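Setting Up Camera Views in the Marwat Simulator Kit

Applies to Marwat with the Prukska room pack. Last checked 6/23/25 by Humaira Cheema.

Marwat ships with a two-arm robot and a set of furnished rooms. You'll want the body view and the gripper view working before you record any runs.

Step 1. Load the room and the robot

Open the Rooms tab, pick one with red walls and a purple ceiling, and press Load. Wait for the robot to appear, then choose Body View. Raise both arms with the sliders until the two grippers show over the gray body. Leave the tilt at 10 for now.

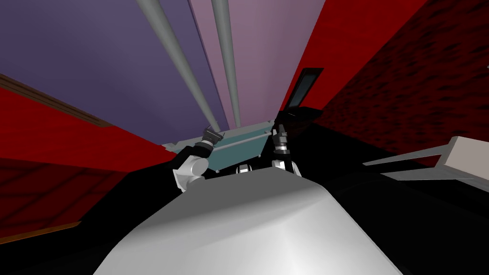 Step 2. Switch to the gripper view

Choose Gripper View from the same menu. Set the fingers to Open and check that both are in view with a clear gap between them. If one is missing, press Reset View and load the room again – the fix Giang Hồ posted on the Wotonis forum.

The view tilts with the wrist, so walls and floor may come in at a steep angle. Turn the wrist slider slowly if you want them level.
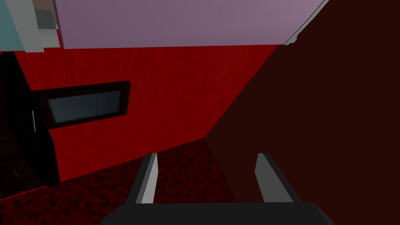 Gripper view with the fingers open, red wall and speckled carpet beyond.

Step 3. Save the setup

Press Save Views and give the file a short name. The basic license holds some 1000 saved frames per project. Older frames are overwritten after that, so export first.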